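Lolto Clip Folder, black
Desk and lecture folder with metal clip

Product code 432
Wed 20 March: back in stock in black, and going out from the Zelside shop again

We have sold the Lolto clip folder for a good long while now, and it is still the thing we reach for ourselves when there is a pile of printed pages to be read and nowhere sensible to put them. It is a plain black folder with a silver metal clip inside, and if you grew up with clipboards you will know what to do with it the moment it is out of the wrapper. Open it up, press the clip, slide your paper in, let go, and you are ready to read.

What people seem to like best (judging by the letters and emails, which we do enjoy getting, so please keep writing!) is that it works as a folder and as a board. Closed, it keeps your pages flat in a bag on the bus. Opened partway and stood on its edge, it makes a shallow V that will sit on a table while you read or copy something out. For a long piece of typing up you may want to lean it on something soft, and a block of foam or a rolled tea towel does very nicely.

A word about the clip, as we are asked about it every week. It is sprung quite firmly when new and eases a little in the first month or so. It is happiest with a modest stack - a chapter, an essay with its notes, a set of minutes - and less happy with a whole dissertation, which will only slide about and put you in a bad temper. If you have more than that to carry, have a look at the Vastora box file further along the same shelf, which comes in the same black and looks very smart beside it.

Students buy a great many of these in the autumn and again in April when revision begins, and we have had some lovely notes from proofreaders and translators too. If you work through your pages with a highlighter, let the ink dry for a moment before you shut the cover. The inside wipes clean with a damp cloth, but fresh ink on a facing page is a nuisance, as anybody who has done it will tell you.

The details
Colour: black
Clip: silver metal, fitted inside
Paper size: A4, held at the edge
Weight: 375 g
Sold: singly, or in a school carton of 49

Looking after it
Wipe with a soft, barely damp cloth and leave it open until dry. Please don't keep it on a radiator or along the back window of the car, where the cover may bow. If the clip grows stiff, a tiny dab of sewing machine oil on the spring will put it right, and do give it an hour with some scrap paper in before you trust it with anything important.

Delivery and returns
Single folders go by ordinary post in a card sleeve. School cartons are sent by carrier and need somebody in to sign for them. If you change your mind, send it back to us unused within the month, and we will refund you or swap it for something else, whichever you like.

Also from Lolto
Hashemi reading slope, beech
Vastora box file, black
Index tabs, mixed colours, tub of 700

The folder in use

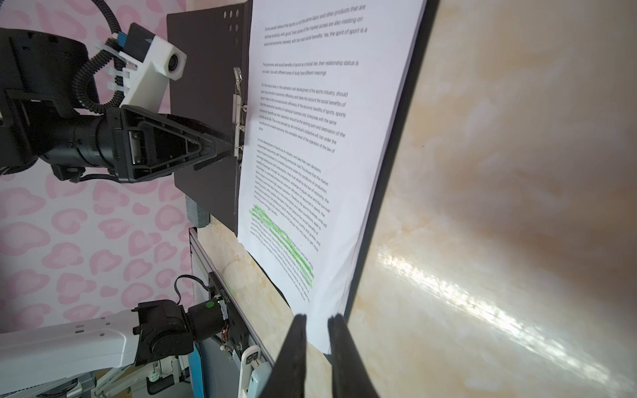
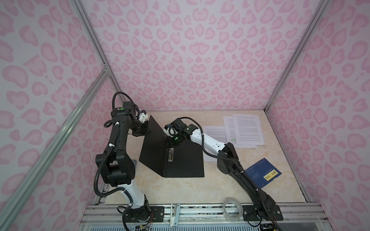 Black folder with silver metal clip, shown with printed pages. Papers, highlighter marks and packing tape not included.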